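Home | Notebook | Bench log | Stores | People | Search

Bowl rack, butcher-block bench: fit, spacing, stacking
Sunday, March 24, 2019
Entered by Lensa Mersha

Continuing the bowl storage job for the Hellier kitchenette. Rack is the small one, light wood board on a thin black frame. Aim is to get the everyday bowls off the counter without buying the larger unit Khurram priced.
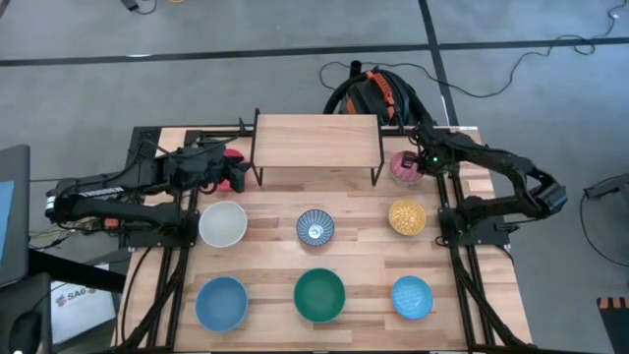
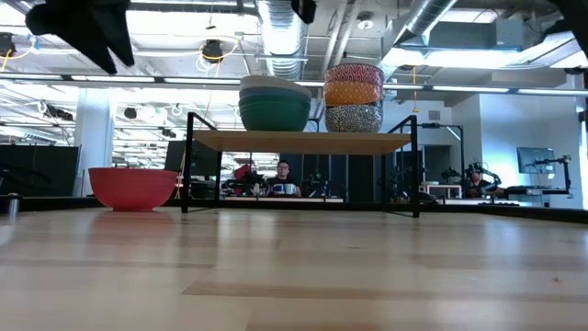 Bowls and rack on the butcher-block bench. 

Setup. Rack set toward the back of the bench, nothing else on the board to begin with. Bowls set out in front first so that diameters could be compared before stacking. The rim is the controlling dimension for the shelf, the foot for stability in the stack, so both get measured.

Measurements. Largest rim in the patterned group is 147 mm. Smallest foot in the same group is 105 mm on the mould drawing Jaime had, but I don't believe that figure and have marked it for remeasuring. The drawing is for a different profile and the foot looks narrower than that by eye. Calipers are with Shamim until he finishes the drawer runners.

Two-stack layout. Plain bowls left, patterned bowls right, three in each. Sorting by finish is for convenience only. It happens to suit the sizes well enough that I left it. A narrow gap stays between the stacks, which I would like to widen to 20 mm so a hand can get down the side of one stack without shifting the other. That may mean moving the right stack outward until the lower rim is close to the leg. Leg bars rise above the board at the front, so there is a hard limit there.

Tilt. The cream bowl at the top of the plain stack sits slightly tilted. Candidate causes, in the order I would check them:

1. Cream bowl not seated. Lift, rotate a quarter turn, set down again.
2. Mismatch between the cream foot and the inside curve of the blue-grey bowl below it.
3. Board not level. Least likely, but cheap to check with the small level.

If it is the second, swap the order and see whether the tilt goes with the bowl or stays with the position. Do not shim it. Jeferson suggested felt discs between bowls. They hold moisture and will need washing, so no.

Wide red bowl. On the bench to the left of the rack in the second photo. Broad rim, narrow foot. I would keep it off the shelf altogether. It would take up the room of a stack on its own, and with that foot I don't want anything piled inside it. Proposed position is beside the rack on the counter, with enough clearance that its rim doesn't knock the front left leg when somebody reaches across.

Space under the board. Not assigned. Saucers were proposed. Need the clear height before agreeing to that, and the number in the Prorau leaflet is for overall height only.

Load. No weights taken yet. Kitchen scale is at the Mengal site. Six bowls is the working maximum until there is a figure for the board, even though it would physically accept more.

Finish. Board has had no treatment from us. If it is going near the sink it wants oil, 4 thin coats, wiped back between each. The bench top is glossier than I want for the rack, and a slick surface will let the lower bowls slide when the upper ones are lifted off. Matte finish only.

To do
- Calipers back from Shamim, remeasure all feet, strike the 105 if wrong
- Quarter-turn check on the cream bowl, then the swap
- Clear height under board
- Scale back from Mengal, weigh each stack
- Ask Khurram whether the larger unit can still be returned in April if we order it and the small one proves adequate

Jaime to initial once the foot dimensions are in.

Related entries
Drawer runners, left bank
Flirnamon hinge trial, second set
Oil finish on offcuts: colour after drying
Mug hooks, centre spacing
Counter clearances at Hellier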